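Flistora Help Pages: Good Practice for Gripping and Handling
Last reviewed 14 September 2021

We get a lot of kind and thoughtful letters from people who are writing house rules for their first robot cell, and the same questions come up again and again, so we've gathered our answers on one page. Please read them as friendly advice from people who have made most of the mistakes already. The standards that apply where you work always come first.

Do I need written rules if only two of us use the robot?
Yes, please! Two people can carry a surprising number of different habits between them. One sheet taped up near the stop button is plenty to begin with, and you can let it grow as you learn what your own cell needs.

What should be on that sheet?
Who may start the robot, how to stop it, what it is allowed to pick up, and where hands may go while it has power. At our Trilance workshop the sheet comes to 26 lines, and we'd gladly lose a few of them if we could agree on which.

How close may I stand?
That depends on your risk assessment, and we really can't give you a distance from here. A robot built to work near people can still pinch a finger against a table, and the thing it is holding may have sharp corners of its own. Assess the arm, the gripper and the item together, and do it again when any of the three changes.

What force setting should I use?
Start at the lowest one that holds the item and work upward slowly. Our Prarnik controller takes a number up to 255, and for cardboard cartons we begin at 74. Your numbers will be different, so do write them down next to the name of the item, and cross out the old ones when you change them.

How often should the fingers be checked?
We look them over before each session and run 10 slow open-and-close cycles with nothing in the grip. You're looking for play in the joints, screws that have backed out, and anything stuck to the surfaces that touch the goods. Light scuffs are ordinary wear, but a crack means the finger comes off that day.

Does it matter where on a box the fingers go?

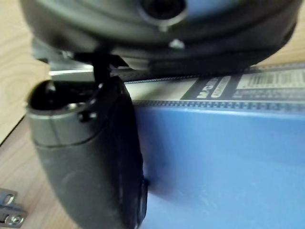
It matters a good deal. Choose flat faces well away from flaps and seams, and try to keep pressure off a barcode or any other label that somebody further down the line will need to scan. Come in slowly for the last little stretch, too, so that a box sitting slightly crooked gets nudged and not crushed.

May I change the rules for a quick test?
Write the change down first, with a date and an end point, even if the test is a short one. We had a temporary speed limit at the Tapsell site that was meant to last an afternoon and was still in force in December.

Where do I send a question you haven't answered?
Use the contact form on the Flistora site and tell us which gripper you have and what you're picking up. We read everything, though a long question may take us a while.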